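Allgate Assisted Kitchen Programme
Progress report to the Bradwood Fund, period ending August

Prepared by Noemi Begay, Programme Lead

1. Purpose of the grant

The Fund awarded £2,465 towards the review of the Laseck bench arm service, which is offered on monthly hire to supported living providers. The review considers whether the service can carry out simple kitchen tasks to an acceptable standard.

2. Work in the period

The supplier completed set-up and staff training within the agreed time. Mr Escobedo then led the microwave task, in which the arm works with the oven, its door and a plate. A toy burger is used in place of food. 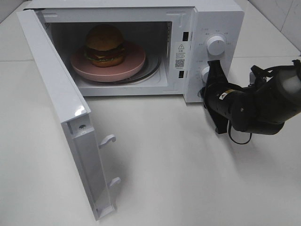
Figure 1. Microwave task: arm at the control panel, door open.

Of 100 planned runs, 27 have been logged. The remainder will follow once the supplier has issued its revised gripper settings. Ms Pennington has asked that each run be recorded on the standard form, including any in which staff step in.

3. Matters arising

The hire terms do not state who bears the cost of replacement gripper parts.

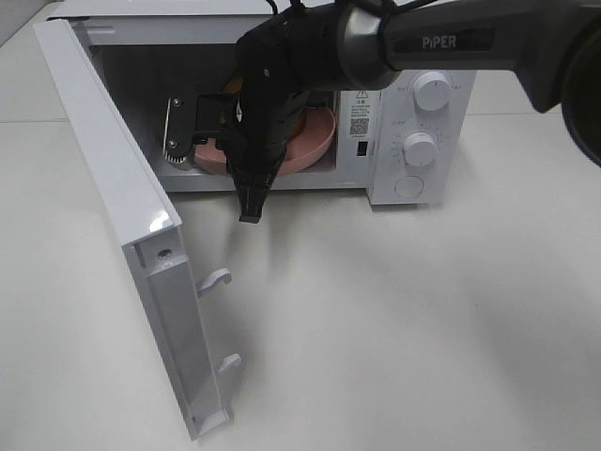 Mr Kincaid has raised this with Laseck and a written reply is awaited. The user guide also gives little help on placing the arm beside an appliance, and set-up at a new bench took about 20 minutes.

4. Next period

The remaining runs will be completed and costs compared with the Tran service. No change to the budget is requested.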